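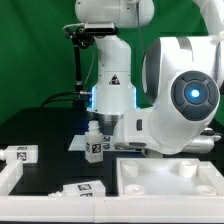 Bench 2 arm over the bottle area, tray at lower right. Attached to ticket 54.

Ticket 54: Arm stops and asks for help on bottles lying down
Site: Tapley, packing room
Opened by: Jianhua Han
Priority: Normal (I had it on High, then I had lunch)
Status: Closed, one follow-up open

Sat 11 August, first entry

Hi all, me again! The bench 2 arm keeps stopping with "target not confirmed" and going into wait mode. It does it on bottles lying on their side and I haven't had it once on a standing one. When it waits, somebody has to walk over, look at the bottle, press Accept on the screen and walk back. I had 14 of those before first break, and I was supposed to be running the label station at the same time, which was the whole idea of giving us the arm.

What I've tried so far:

Restarted the Vurnar software. Same thing.
Wiped the camera with the proper cloth. Same thing.
Swapped in a fresh set of bottles from the other shelf. Same thing, maybe a touch worse.
Turned off the overhead light nearest the bench. Better for a few picks and then right back to stopping, so I turned it on again.

The light ring on the base is pale blue and the light on the wrist is blue too, so the arm doesn't seem to think anything is wrong with itself. I don't get a fault code either, only the message.

Second entry, after the call with Prastberg support

They were nice and picked up fast. They had me open the camera view on the screen and read off the confidence number while I turned a bottle by hand. Standing up with the tag facing the camera, it's fine. Lying down with a tag facing up, also fine. Lying down with the tag rolled off toward the side, the number drops to 65 and the arm gives up. The limit is set higher than that, so it's doing what it was told to do.

They asked who changed the limit. I didn't know we could change the limit! I looked in the settings history and it went up in February, after the week when it kept grabbing caps. I remember that week, and I remember asking for it to be more careful, so I guess this one is partly on me.

Third entry

Okay, I didn't want to just drop the limit back down and get the cap grabbing again. Support suggested leaving it alone and turning on the "second look" option, where the arm moves its wrist and checks the bottle from another angle before it bothers a person. It was off by default. I turned it on, ran a full tray, and got 3 stops. Ran another tray and got none, though I'll admit I was putting the bottles down pretty neatly by then, because I was standing there watching it like a kid's recital.

It's slower on the side-lying ones now, you can see it stop and think. I'd still take slow over walking back and forth all morning.

Fourth entry, not strictly a fault but I want it written down

Drorkden's planning sheet has bench 2 down as "unattended" from start of shift. Please can we change that word? On a good day I leave it alone for long stretches and get all my labels done, and my wrists feel a lot better than they did when I was loading trays by hand (I really don't want to go back to that). On a day like this one I'm doing the labels plus being the arm's eyes, and the sheet shows me doing one job. When the label count comes in low, I'm the one who gets asked about it.

I'd also like whoever changes a setting to put a note in the log, me included. We had a perfectly good explanation for this sitting in the history since winter and I spent the morning wiping a camera.

One more thing for the evening people: if it does stop, look at the bottle before you press Accept. I caught myself pressing it without looking by about the fifth time, and with the tag rolled away the arm is going on your word. If the tag is out of sight, pause the arm, wait until it has stopped moving, turn the bottle so a tag faces up, then resume.

Closing note

Second look left ON. Limit left where it was. Camera is clean, you're welcome.

Follow-up, still open: wording on the planning sheet, and whether the stops can be counted somewhere other than on the back of my glove box. Support says the software can export them and is sending me the steps. I'll put them in the bench 2 folder when they come through.

Jianhua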